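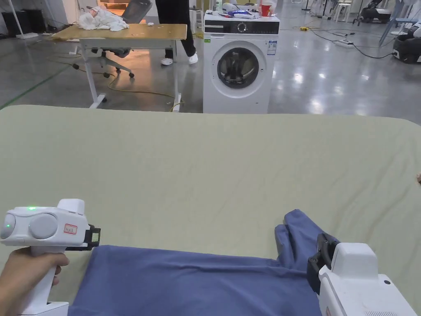
Should I fold on top of the washer or on a table?

On a table. A washer lid is the wrong height for most people, it hums, and the back edge is where socks go to retire. Give the folding its own surface, cover it with something that grips a little, and leave the washer to the work it was bought for.

SECTION 7
SETTING UP AND USING THE PLIKBY FOLDING STATION

Read this section before the first load comes out. Reading it afterward is permitted, but you will be doing so beside a heap.

What the kit contains

Plikby table cloth, hemmed on all sides
Four corner weights (sewn in, please stop looking for them in the box)
One Teston shelf insert
One care card, which repeats the washing part of this section in smaller type

The table is not included. Any flat table will do if it is at least 980 mm deep. Narrower tables work for shirts and turn long pants into a negotiation.

7.1 Placing the table

1. Choose a spot within a few steps of the washing machine. If you have to carry an armful through a doorway, you will drop a sock in the doorway.
2. Leave 600 mm clear in front of the washer door. Open the door all the way and check that it swings free of the table.
3. Set the table level. On smooth concrete, put felt or rubber pads under the legs.
4. Stand at the long side and rest your palms on the top. Your elbows should be slightly bent. If you are stooping, raise the table. If you are reaching up, lower it, or consider whether this is really a bar.
5. Check the light. Navy and black look identical under a weak bulb and go on looking identical until you are out in public.

CAUTION: Do not push the table hard against the washer. A spin cycle can walk a table across a smooth floor, with the clothes aboard.

7.2 Fitting the cloth

1. Shake the cloth out and lay it hem side down.
2. Let the corners fall where the weights take them.
3. Smooth from the center outward with the flat of your hand.
4. Stop when the big ridges are gone.

Note: Faint creases in the cloth are harmless and do not transfer to clothing. A customer once wrote to us after ironing the cloth in place, on a varnished table. We replaced the cloth. We could not do much for the table.

The cloth comes in three shades: Sage, Dranwood Gray and Oat. Pick one that contrasts with most of your wardrobe. A pale cloth shows up a blue pair of pants nicely and will do nothing whatever for a white undershirt.

7.3 Folding pants

1. Lay the pants flat, crosswise, with the waistband to one side. Leave the near edge of the table free if you can; fabric that hangs over will try to leave.
2. Bring one leg over the other so the inseams meet. Pull the seat out to a point and tuck it back in, so you have a long rectangle.
3. Run a hand down the length once. Soft wrinkles are fine here. Hard ones should be pulled flat now, while you still care.
4. Lift the cuffs and bring them to just short of the waistband. Lift from both corners of the end. One corner gives you a twist, and a twist folded in becomes a feature.
5. Fold in half again, or in thirds if the pants are going upright in a drawer.
6. Turn the bundle so the fold faces you and set it on the stack.

Note: If the end flops open after step 4, the fabric is bulky at the seam. Press the fold with the side of your hand before going on. Leaning on it with your elbow also works and looks worse.

7.4 Folding long-sleeved tops

1. Lay the top face down, collar away from you.
2. Smooth the back. Check the sleeves for the other sock.
3. Fold one side in to the middle of the shoulder, then bend the sleeve straight down so it lies along the fold.
4. Do the same on the other side. The sleeves may overlap a little. They may not cross, wander, or stick out at the hem like a scarecrow's.
5. Fold the bottom third up, then fold again to the collar.
6. Turn it over and look at it. This step has no practical use.

Knits are folded the same way but more loosely. Heavy sweaters should be folded once at the waist and left alone.

7.5 Fitted sheets

1. Fold in half, matching the elastic corners.
2. Tuck one pair of corners into the other.
3. Fold in half again and tuck again.
4. Lay the result on the cloth and straighten the curved edge inward until you have something with four sides.

If step 4 fails, roll the sheet and put it at the back of the shelf. Our own test staff do this more often than they report.

7.6 Stacking and the Teston shelf

The Teston insert hooks under the table edge and holds finished stacks off the work surface.

1. Slide the hooks over the edge from below until they click. Both of them. A single click is a warning.
2. Pull down gently to test.
3. Load the shelf from the back, heaviest things first.
4. Empty it the same day. It is a waiting area — people have been known to dress from it for weeks.

CAUTION: Do not sit on the shelf, stand on the shelf, or let a cat have the shelf. The cat will ignore this. Remove the shelf.

7.7 Caring for the cloth

1. Brush off lint after each use with a dry brush or damp palm.
2. Wash when it looks tired. Cool water, mild detergent, no softener. Softener makes the surface slick, and then the clothes slide about like plates on a ferry.
3. Wash it alone the first time. The sage gives up a little color.
4. Line dry. The corner weights are safe in a dryer, but the noise will bring people in from other rooms.

The hem stitching is rated for 2,000 openings and refoldings of the cloth. If you leave it on the table, as most owners do, you will not trouble that number.

7.8 Troubleshooting

The cloth creeps toward me as I fold.
The table is probably varnished and very smooth. Lay the Tlapale mesh underlay (sold separately, as you may have guessed) between table and cloth, or use a piece of shelf liner.

My folded stack leans.
All the folds are facing the same way. Turn every other piece around.

The pants have a crease across the knee.
They were folded warm and then squashed. Hang them in a steamy bathroom for a while, or wear them and keep moving.

I have one sock left over.
See the inside of the washer drum, the rubber seal around the door, the sleeves from 7.4, and the doorway from 7.1. If it is in none of these, put the survivor on the Teston shelf and start the next load.

For replacement cloths and hooks, quote the code on the hem label. Section 8 covers the ironing attachment and its cord.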